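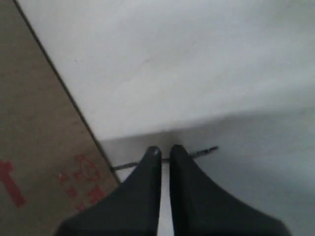

Home | Stories | Archive | Submissions | Contact

The Level at Brurkelow

The gauge house at Brurkelow stood on the east bank, 30 meters below the weir. It held a stilling well, a float on a steel tape, a chart recorder, and a desk. The inspector from the Faltov Water Office arrived in July with instructions to close it.

The procedure had four parts. The inspector was to read the float, read the staff gauge outside, record the difference, and remove the chart. A difference of up to 2 millimeters was acceptable. Anything larger had to be explained on the back of the form, in the space provided, which allowed for one sentence.

The float read 1,000 millimeters. The staff read 1,340.

The inspector cleaned the staff with a brush and read it again. It read 1,340. The inlet pipe was then rodded from the river side and found to be clear. Dye poured into the well came out at the bank in under a minute. Water was passing freely between two places that did not have the same level.

The station log went back to the year the weir was built. For most of that time it had been kept by one observer, who lived in Pidavach and walked over twice a day. The entries were in pencil. Each gave the time, the float, the staff, and the weather. The two levels had agreed until a spring nine years earlier, when the upper villages were cleared for the Villalba reservoir. After that the staff followed the new river, with its scheduled releases and its flat summer line. The float did not. It rose in April with snowmelt that was now held behind the dam. It fell in August. One October it went up by more than 2,000 millimeters in a night, and the observer wrote "flood, old channel" and, under weather, "dry."

No explanation had been entered. The observer had ruled an extra column and continued.

The inspector sat at the desk and compared the float record with the design tables for the unregulated river. The agreement was good. The well was reporting the level that the river would have had. It was doing so with a lag of a few hours, consistent with the distance from the old confluence.

At 6:40 in the evening the recorder pen moved. The float climbed 11 millimeters and stopped. Outside it had not rained for two weeks. The inspector checked the staff, which had not changed, and wrote both figures down with the time.

The form was completed that night. Under "condition of instrument" the inspector wrote "working." Under "difference" the figure was 351 millimeters above the river as float datum deficit, less drift, then this was crossed out and replaced with the two readings. The space on the back was left blank.

The chart was not removed. The recorder needed winding every eight days, and the key was on its hook. The inspector wound it, put a new sheet in the desk drawer with the others, and sharpened the pencil. The last bus to Faltov left from the bridge at nine. There was another in the morning, after the first reading.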